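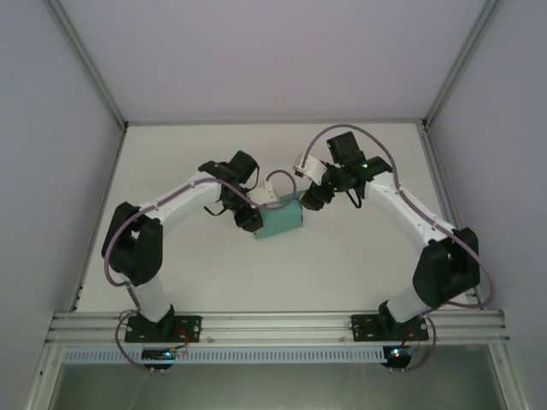 One little teal box, two arms.

20 November 2021

So I've finally started packing up the spare room, and I have learned that I own 448 books I will never read again. I know the number because I wrote every single one down in a notebook, which my sister says is a classic way of not packing (she's right, it took me two evenings and a whole pot of coffee).

The move to Skomano is happening in April, so there's time, but I've moved before and I remember the last week. Last week of the last move I was putting forks in a pillowcase. Never again!

My rule this time is small boxes for books, big boxes for anything soft. I used to do it the other way around, filling a huge carton with cookbooks and then standing there looking at it like it might walk to the truck by itself. Ottmar Vogler from downstairs helped me lift one of those years ago and he still brings up his back whenever we meet at the mailboxes.

Out of the 448, I'm keeping 100. The gardening ones stay, even though the new place only has a balcony. All the Drarine travel guides are going, and so is the bread book I bought in a fit of optimism and opened once. I did get stuck for an hour on a box of old letters and theater tickets, and ended up putting the whole thing back in the closet with the lid taped down. Future me can deal with it.

The kitchen is next and I'm dreading it. I have 4 colanders. I don't even like pasta that much! Two were gifts, one came with the apartment, and the fourth I'm fairly sure belongs to Mrs. Triantafyllou, so if she's reading this, I'm sorry, and I'll bring it over with the cake tin.

If anybody near Nusivach wants paperbacks, mostly mysteries, a few with coffee rings on the cover, leave me a comment before I haul them to the charity shop. You'd need to come and get them, third floor, no elevator. I'll throw in a colander.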